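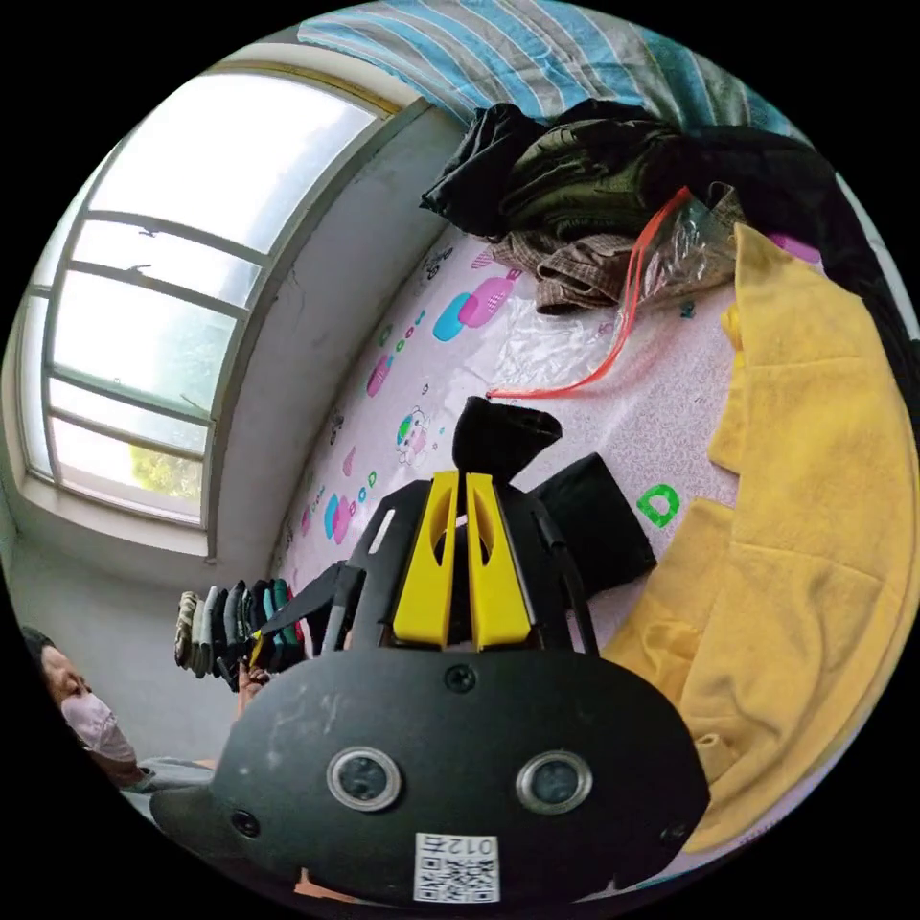
What does the Zurkgate folding set teach a robot?
It teaches two-handed folding of everyday clothes on a soft surface, using handheld grippers so no robot arm is needed while recording.

Flastitley handheld gripper pair, with Zurkgate folding set
Ref. 151. Updated Aug 31, 2025

Two grippers, yellow fingers, trigger handle. Recordings from home bedrooms, mostly beds. Patterned sheets stay in, plain ones made the policy lazy. Dark clothes are the hard part: edges get lost, sleeves vanish into the body.

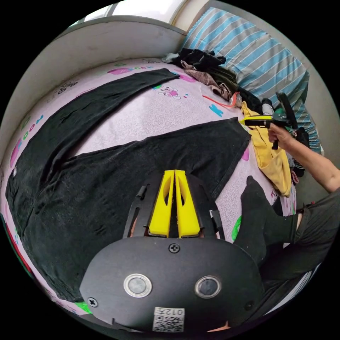 Method
One operator, one gripper per hand. Pull flat, fold, move to the stack. Failed grasps are kept in the set and labeled, do not filter them out for training. We tried that in January and recovery got worse.

Result
201 test folds on the Tiltville arm pair, garments not in training. With failed grasps kept: 151 good folds. Without: 14 fewer. Shirts with collars still the weakest, the collar bunches up and the second fold drifts.

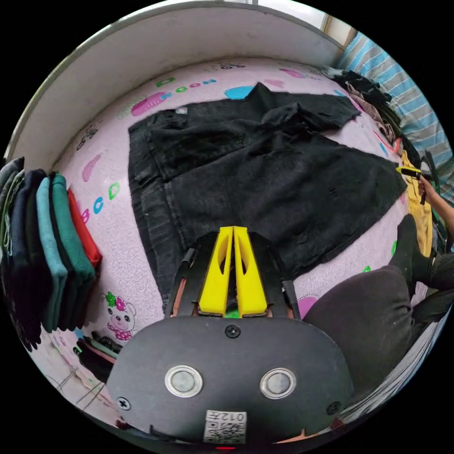 More collar clips coming in the next release, same fromat, same labels. Pants are fine as is.

In the box: gripper pair, 4 spare fingers, wrist straps, download key. Calibration sheet is by Idrisa Muriithi, read it before first use. Orders and returns thru Abou Zeid. Spare fingers sold seperately too.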